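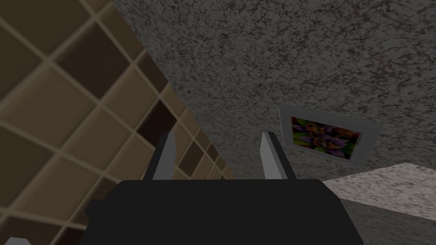 Roksolana Lytvynenko left a comment under my last post saying that I should stop weighing the flour and start weighing the water. She bakes with rye most weeks, and her point was that my loaves were gummy in the middle from too much liquid, whatever the recipe claimed. I had been filling a measuring jug to the 500 line and trusting it.

So I put the jug on the scales. Filled to the line, it held a good deal more than it should have. I tried it again with the jug on a flat tray and my eye down level with the mark, and got the same answer. The jug came free with something years ago and I had never questioned it.

I have baked two rye loaves since then. The first was the usual recipe with the water weighed properly, and it was better straight away. The crumb still stuck to the knife a little, but only in the bottom third. The second one I left in the tin for longer before turning it out, and then wrapped it in a tea towel until the next day. I could slice that one thinly enough for toast.

The waiting is the part I find hard. Rye bread wants a full day before you cut it, and the kitchen smells of it all evening. I cut the first loaf after tea and had two slices with butter, and I would do it again, though it does explain some of the stickiness.

Roksolana also asked which flour I use. For a long time it was the dark rye from Trevaskis, the mill shop on the ring road, but they have stopped doing the small bags. You can still get the big sack, and I don't have anywhere dry to keep a big sack. I have moved over to the Drindura wholemeal rye, which is a bit coarser and drinks up more water. That muddles my results, as I changed the flour and the jug in the same fortnight. I know. I have one small bag of Trevaskis left at the back of the cupboard and will use it for a fair comparison.

The starter is fine. It went quiet when the weather turned cold, so it now sits on top of the boiler overnight and comes down in the morning. I feed it equal weights of rye and water and throw out most of the old stuff, or put it in pancakes. The pancakes are sour and quite good with bacon.

For anyone who wants it, the loaf as it stands now:

- 500 g wholemeal rye
- 430 g water, weighed, just warm to the finger
- 150 g starter, fed the night before
- 10 g salt
- a spoonful of black treacle

Stir it all together with a wooden spoon. There is no kneading, it's more like wet cement than dough. Scrape it into a greased tin, smooth the top with a wet hand and leave it until small holes show on the surface. In my kitchen in November that takes most of the afternoon. Bake it hot for 15 minutes, then turn the oven down and give it another 50.

I want to try caraway next, and a loaf with some of the stale end soaked and mixed back in – Roksolana says hers keeps for a week that way. The old jug has gone under the sink for watering the plants.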